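**Head view helps, then stops helping – anyone else see this?**

**tallow_k** wrote:

Hello all. I am working on the table setting tasks from the Drodenberg group, with hand-held grippers for collecting and later the same fingers on the arm. I want to share one result, and I would like to hear if other people get the same or if I made a mistake.

We trained the same policy in two versions. Version A sees only the two wrist cameras. Version B sees the wrist cameras and the head camera. Everything else is equal: same 1794 demonstrations, same network, same number of training steps. We tested each version with 100 trials on the physical arms.

With the full data, B is better, as everybody expects. But when I cut the data to 1000 demonstrations, B becomes worse than A. The failures are also different. A goes to the wrong object sometimes, but the grasp is good. B goes to the right object and then closes too early, before the fingers are around it.
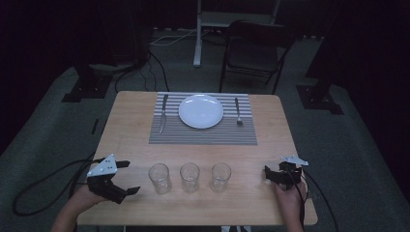

My first idea was that the head camera brings too much of the room into the input. Our operators move a little between sessions and the background moves with them. In the head view we have the table, but also the folding chair, the stands and the cables on the carpet, and a small network can learn any of these as a sign of where it is in the task. The three glasses are clear, so the wood grain shows through them, and maybe this makes the chair an easier thing to hold on to than the glass itself.

Has someone tested this with a masked background?

---

**pinhole_ruud** wrote:

I don't believe the background explanation. If the background was the problem, you would see errors in *choosing* the object. You write the opposite: the choice is good and the closing is bad.

I think your problem is timing. Did you check the delay between the head stream and the wrist streams? In our setup the head camera was 6 frames behind and we did not notice for months. With the wrist cameras alone there is no conflict, so the policy looks clean. Then you add a late camera and the policy has to decide which one to trust.

---

**tallow_k** wrote:

Thank you, this is a fair point. I checked the delay in March, after we changed the recording software, but only on one machine. I will check again on both.

One thing against it: if the delay is the reason, B should be bad with the full data also. It is better there. Or do you think more data can teach the network to correct the delay?

---

**pinhole_ruud** wrote:

Yes, I think exactly that. A constant delay can be learned, it only costs data. A delay that changes is harder.

---

**osmund42** wrote:

I have some experience with the Mikance rig, which has similar fingers. I would look at the wrist views before blaming the head camera. Can you post one? Please choose a moment without any object, these are more useful than people think.

---

**tallow_k** wrote:

This one is from the same setup.
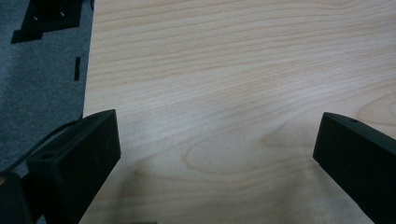 The calibration of the wrist cameras was done before the collection and I did not touch it after. I compare versions A and B with the same calibration file, so an error there should hurt both of them. For the crop I use a square from the middle, and I resize it. It keeps the gap between the fingers, which in this view is only wood, and it loses most of the gray felt on the left side and the black cable that goes behind the left finger. I did this to save memory. Now I ask myself if it was a good choice.

---

**osmund42** wrote:

I would not crop. You have wood grain in the whole middle part, and grain looks almost the same after a small shift. The straight edge of the felt is the best thing you have there for judging motion across the table. If you remove most of it, the wrist view says very little until an object comes in. Then B has to take its position from the head camera, and the head camera is poor at the last few centimeters. It would explain the early closing.

---

**pinhole_ruud** wrote:

But A has the same crop, and A grasps well.

---

**osmund42** wrote:

A has no other choice than to learn from the wrist! B can take the easy way. With few demonstrations it takes the easy way, and with many it learns when to change from one camera to the other. I don't say I have proof for this. It agrees with the numbers.

---

**wexlerine** wrote:

We had a similar case at Flotville, with drawers and not with plates. What worked for us was dropping the head image at random during training. Half of the time the policy gets a black picture in place of the head view. It is a very cheap thing to test, one line in the loader. The early closing went down a lot. It did not disappear.

I tried background masking too (the question in the first post). It gave us nothing with the small data set and made things a little worse with the big one. Our masks were not clean around transparent objects, so please don't take this as a final answer.

---

**tallow_k** wrote:

@wexlerine – did you drop the head image for the full demonstration or for single frames? I can imagine that single frames make the policy nervous.

---

**wexlerine** wrote:

For the full demonstration. With single frames we saw shaking near the contact, so yes, your guess is correct for our case at least.

---

**pinhole_ruud** wrote:

I still want to see the delay measured before anybody changes the training. Blink a small lamp in the view of all cameras and compare the frames. The sync tool from Groen can do it as well, but the lamp is enough. If you add the dropout first and the result improves, you will not know what you repaired. It would improve with a late head camera too.

---

**tallow_k** wrote:

I agree with the order. My plan:

1. Lamp test on both recording machines.
2. Train A and B again without the crop, small data set only.
3. Train B with head dropout on full demonstrations, with the crop and without it.

The masking I leave for later, the glasses will be difficult for it. Each training takes a bit more than one night and the trials need a person at the arms, so please be patient with me.

---

**osmund42** wrote:

For step 2, please report the closing moment also, and not only success or failure. Distance between the fingertips and the object when the close command starts. If I am right, this number should change for B and stay almost the same for A.

---

**tallow_k** wrote:

Good idea, I have the gripper width in the logs already. The object position I must label by hand, but for the failed trials it is possible.

Lamp test is done on the first machine: the head camera is late by two frames, and the delay is constant over the whole recording. The second machine is in use until the evening.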